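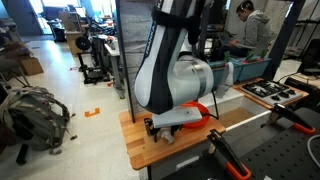
Teaching the minor prophets to adults: how much background first?

Weltside Forums > Bible Study and Teaching

kotian_reader
Good evening all. From Friday I lead a group of adults at our church in Stesemstead through the book of Haggai. It is 2 chapters, so I thought it would be simple. Now I have 300 words of notes on the text and 2000 words on the Persian kings. How much history do you give before you open the book? My feeling is that people cannot understand the prophet if they do not know why the temple was lying in ruins.

Darkine
Read the book first. All of it, aloud, in one evening. It takes less than ten minutes. Then let them ask. If somebody wants to know who Darius was, you tell them.

kotian_reader
But then they will read "consider your ways" as a general proverb. It was said to certain people who had come home from exile and built their own houses.

Darkine
The text says this itself, in chapter 1. You do not need a Persian king for it.
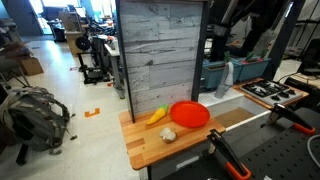 Torben Tiedemann
Section moderator, Bible Study and Teaching

I am between the two of you. Excuse my English, I write slowly. When I taught Haggai I gave one page: the exile, the return, and Ezra chapters 4 to 6 as home reading. Ezra tells that the work had stopped and that Haggai and Zechariah were preaching when it started again. With this the group had enough for the first evening. The kings I kept for chapter 2, where the dates become more important.

I do not agree with Darkine that questions will come by themselves. In my group they were polite and asked nothing.

lampstand1353
Ezra 4 is hard for beginners. The letters in the middle of the chapter belong to later kings, and my group was lost there until May. I would give only 5:1-2.

Torben Tiedemann
Section moderator, Bible Study and Teaching

This is a fair point. Then 5:1-2, and chapter 6 from verse 13.

Darkine
I still say read first. But two verses I can live with.

kotian_reader
Thank you, I will cut my notes. Does anyone have a good way to explain 2:10-14, about the holy meat and the unclean person? I have written this part three times and I am still not happy with it.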